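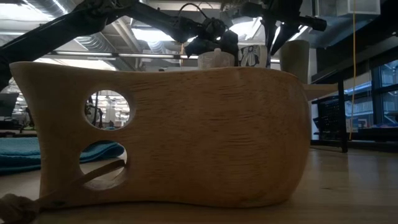 Two arms over the table, small stuff lined up behind the big wooden piece

Re: [Prarbridge-shop] can it clear a bench yet

Short answer no. Longer answer, sort of, on a good morning.

On September's thread someone at Orport wrote:

> We have 2 people who spend the last part of every shift
> putting cups, bottles and rags back where they live. Fabbri
> quoted us for a two arm setup and says tidying is "basically
> solved". Is it? Would rather hear from someone who has stood
> next to one.

Have stood next to one, all of last month, over at Cleltness. So, notes, in no order.

Picking up a cup by itself - fine. I'd trust it with a plastic cup. Wouldn't hand it my mother's china.

Cup with other things crowded up against it is another story. Look at the picture, white container low behind the rim, card standing up next to it, then the tall green-ish cup. A person just reaches over. The arms have to get in from above without knocking the card, and cards go over if you breathe on them.

Cloth is still bad. The blue towel on the left, that's the chore I would ask Fabbri to demo. Folded, on a shelf, no help. Then ask for it again with the towel dropped some other way.

Rope and cord same thing, maybe worse. Dont let them skip it.

Our log has 305 tries at mixed tabletop stuff. I stopped reading the drops column after a while, it was not cheering. Speed is the other thing, your 2 people would be home and eating dinner.

Where I would spend the money now: one part, same spot, same bin, all day. Boring but it works. General tidying I'd ask agian in a year.

Log is under ticket 3061 if you have a login, otherwise write me off list and I'll send it tonight after 8.

- sent from the shop, excuse typing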